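Orkley Handled Tray, dark brown: a review after most of a year

I bought the Orkley tray in December, at the point in winter when a person decides that the thing wrong with their life is the lack of a tray. I had been keeping my dropper bottles in a shoebox. The shoebox had opinions about humidity, and by the end it was less a box than four walls leaning on each other.

For anyone who has landed here looking for a tray for cookies, I'm sorry. I dye things. Small things mostly, wool scraps and paper and one regrettable canvas hat, and the color comes in little plastic bottles with pointed caps that want to stand upright and will punish you if they don't. What I needed was something with walls high enough to hold them, and a way to pick the whole lot up and move it when somebody wants to eat dinner at the dinner table.

What you get

One tray. It's dark brown plastic with a slot cut into the raised edge so you can hook your fingers through. The listing from Rindemside, the shop I ordered from, calls the color "espresso." It came in a box big enough for a microwave, wrapped in enough brown paper to dye for a month, which I did.

No lid, no dividers, no leaflet. I respect the lack of a leaflet.

Carrying it

The handle slot is the reason to buy this one over the cheaper one. My old system was to slide both hands under the shoebox and pray. With the Orkley you get fingers in the slot and a palm under the other side, and you can open a door with your elbow without losing a bottle of blue down the hall. I've carried it up and down the basement stairs at least 200 times by now and the slot hasn't cracked or gone white at the corners the way cheap plastic does.

The edge of the slot is a bit sharp. I took an emery board to mine, and it took 2 minutes. A company that can make a whole tray could probably find those 2 minutes as well, but I'm not in manufacturing.

Cleaning

Dark brown is a smart color for this job. Spills don't show, so you feel like a tidy person, right up until you set the tray on a clean towel. Warm water and dish soap gets most of it. Purple stays in the corners forever, and I've stopped taking it personally.

I did put it through the dishwasher once, top rack. It came out the same shape, and I'm reporting that as a success. The glasses next to it came out faintly pink.

Holding things

My real worry was tipping. Loose bottles in a big tray go over like bowling pins, and the only fix is to keep it packed. Once the bottles are shoulder to shoulder they hold each other up. I put the big ones with the colored tips at the front, where I can grab them by pink or purple or orange, and the small white-capped ones at the back, where I can ignore them until I need one and have to move everything.

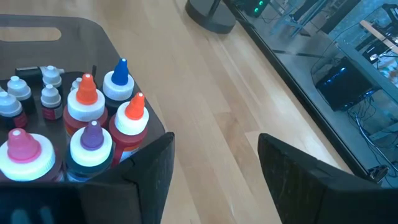 How it compares

I also tried the Sostumthorpe caddy, which has a tall center handle and costs nearly twice as much. It's a handsome thing. It's also divided into compartments sized for a bottle I have never met, so mine either rattled or wouldn't go in. I use it for brushes now, and it looks down on them.

The Ghiță bamboo tray is prettier than either, and if you're keeping tea in it, go ahead. Mine drank a spill of orange on the first afternoon and has been a bamboo and orange tray ever since.

Verdict

It's a plastic tray. It holds bottles up and it has a place to put your fingers. I'd like a smoother slot and I'd like a lid, and if they ever sell a lid I'll complain about what they charge for it. Four stars out of five. I've ordered a second one for the yarn, which has started eyeing the shoebox's old spot on the shelf.

Posted Aug 21, 2020

Comments

dyepot_dora
Can confirm about the purple. I had the same tray and ended up wiping the corners with rubbing alcohol on a cotton swab. Helped some.

mudroom
Does it fit on a regular bookshelf? Mine are pretty shallow.

basketcase40
@mudroom mine sticks out over the front a little. Not enough to fall off but enough to catch a sleeve.

hallwayblue
Bought one after reading this and the slot on mine was perfectly smooth, so maybe they fixed it. The box was still enormous.

tansy
I keep cookies in mine and have no complaints.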